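Small Drawer, Blue Tray: Gallery

Updated Wed 25 December

Quick page, been meaning to put this up all month. People keep asking about the little dark drawer unit and the brown paper setup, so both go in one place now. Pictures with a line or two each, notes in between. Click back to the main page for the older stuff (shelves, the bench, the pegboard that fell down).

The drawer is from Manolakis, the secondhand place in Zurkilmont, back wall past the lamps. Sticker said 129 which I took for the price, but it was the stock number. Paid a good bit less. No maker's mark anywhere on it that I could find. If anyone knows who made these let me know.

1. Drawer open, tray out

Dark reddish-brown outside, pale unfinished wood inside. Little yellow cube in the drawer, nothing in the blue tray. My favorite thing about the unit is the slanted top, looks like a tiny writing desk. The white handle shows up well against the dark front too.

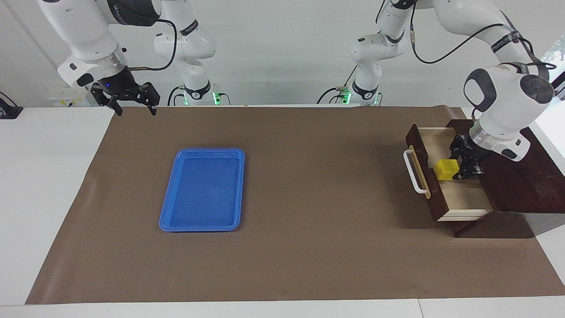
2. The paper

Plain brown kraft, Fundard, the 200 foot roll. Cut a sheet big enough to cover most of the white table and leave a border. Flattened it overnight under books, didn't fully work, you can see a corner still wants to curl up. Creases too. Fine by me, it's paper.

Tried a felt cloth first. Looked nice, collected every bit of fluff in the building. Tried bare table. Too shiny, glare in every shot. Brown paper wins, and when it gets grubby it goes in the recycling and a new sheet goes down. Masking tape on the underside if it slides around. Don't tape the top, it tears when you pull it off and leaves fuzzy strips.

A few of you wrote in about white butcher paper. Had some. Against a white table you lose the edge completely, and the pale inside of the drawer goes flat as well. Dark green might be good? Haven't seen it wide enough.

3. The tray

Clundonier, blue, rounded corners, raised lip all round. Came in a pack of 3 and the other two are in the kitchen holding onions and mail. Good solid color, easy to wipe. Scratches if you drag anything metal across it, so don't.

They do a red one and a gray one as well. The gray is dull. The red I would of bought if they'd had it in.

Wash in the sink with dish soap. Dishwasher warped one, that's why it's now the onion tray.

4. Care of the drawer

It stuck when I got it home. Took the drawer right out, rubbed a candle stub along the bottom edges of the sides, slid it back and forth a bunch, wiped off the crumbs. Runs sweet now. Sandpaper first if yours is really bad, 200 grit, light hand, a few passes and then try it. Easy to take off too much and then it rattles forever.

Inside is bare wood and I'm leaving it bare. Oil would darken it and I like the contrast. Outside gets a dab of paste wax when I remember, so maybe twice a year. Keep it out of direct sun, the one in the Manolakis window had gone orange down one side.

Handle was loose on arrival. One turn with a screwdriver from the inside. Check yours before you blame the glue.

5. Yellow block out of the drawer

Same drawer from the other angle, open, with the block up in the black gripper over the paper. Yellow on brown really pops. You get a better look at the light wood floor of the drawer in this one.
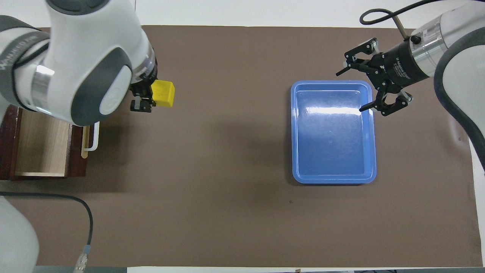

As for size, the drawer won't take much. Blocks, dice, spare keys, stamps, a deck of cards if you lay it flat. Pens no, too long, I tried. Anything tall catches on the way in and then you're shaking the whole unit to get it back out. A bit of felt in the bottom stops small stuff rattling but hides the nice wood so I took mine out agian.

Questions I get most: no, it isn't for sale. Yes, Manolakis had more, smaller and lighter colored, that was early December so no promises. Call first, the Zurkilmont road is slow this time of year and they shut early when it's quiet.

More to come when I get a minute. Still want to do the other drawer set, the tall one with the brass knobs, and the jar shelf. Tray people, send me your red ones.

Back to gallery index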